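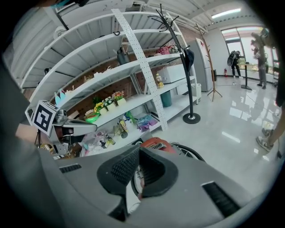 Shop floor & stockroom forum > Automation > What it does to the day

kettle_and_keys wrote:
Hello all, long post, so put the kettle on. I've been at Marklow for 9 years, mostly on the household and gift shelves, and since August part of my week has gone on the Vorkano trial. We hold the grippers and do the picking up and putting down ourselves, over and over, and the recordings are used to teach the arms that are meant to do our shelf work later on. I rather enjoy it! The people are lovely and it's a change from pricing. But it has altered the day more than I expected (shorter chats, more standing still, a lot of waiting for somebody to say go) and I'd love to hear how it has gone elsewhere.

stestberg_nights wrote:
We had ours at the Stestberg warehouse last year. First week everyone was cheerful, second week everyone's wrists hurt. Ask for the swap-over to be written down, because ours was "whenever you feel like it" and of course people just kept going. We settled on 3 people taking turns and it was much kinder.

Pallet Jack wrote:
Sorry to be the grump, but you're training your own replacement and being thanked with biscuits. Did anybody ask for extra pay? We didn't, and I still regret it.

kettle_and_keys wrote:
Fair question, Jack. We get a bit more per hour on trial days, and Octavian Mihăilă, our floor lead, got it put in the rota notes on 4th October that nobody loses shelf hours over it. Whether that lasts I couldn't tell you. I do think "replacement" is a bit strong — the arm at our other branch still can't manage a gift bag with ribbon handles, and the customers still want a person to ask about the vases.

Pallet Jack wrote:
Rota notes aren't a contract. I'll leave it there.

ardeleanu_fan wrote:
I'm with kettle on this one. At Ardeleanu they logged some 390 goes at lifting and placing before the arm was let near a shelf, and the dull top-up work is what it took over. I now spend my mornings with customers and my back has forgiven me. I do miss the quiet hour before opening, mind you, as it's all beeping now.

stestberg_nights wrote:
kettle, what does a turn look like at yours? Ours was all boxes.

kettle_and_keys wrote:
Mostly small things. A gripper in each hand, feet together, and you bring the two sets of fingers in on the object. I was hopeless at first, you want to use your thumbs!

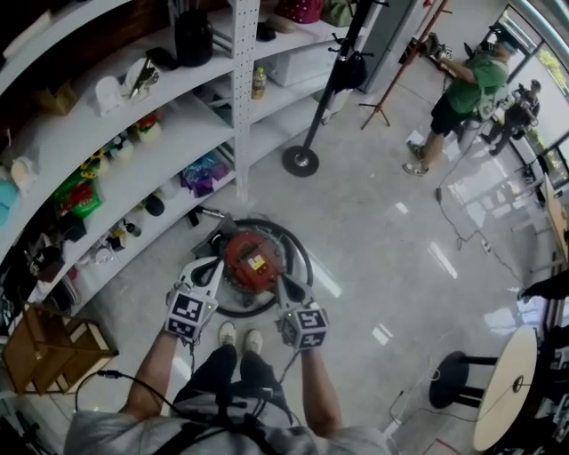
What I'd ask for before saying yes

stestberg_nights wrote:
Proper breaks, a chair within reach, and one named person to go to when the kit plays up. Also ask who sees the recordings. Ours told us straight away, but only after we'd asked.

Pallet Jack wrote:
And money. In writing.

kettle_and_keys wrote:
Thank you both, that's going on my list for Octavian, money included. I'll pop back after the next round and tell you what he says.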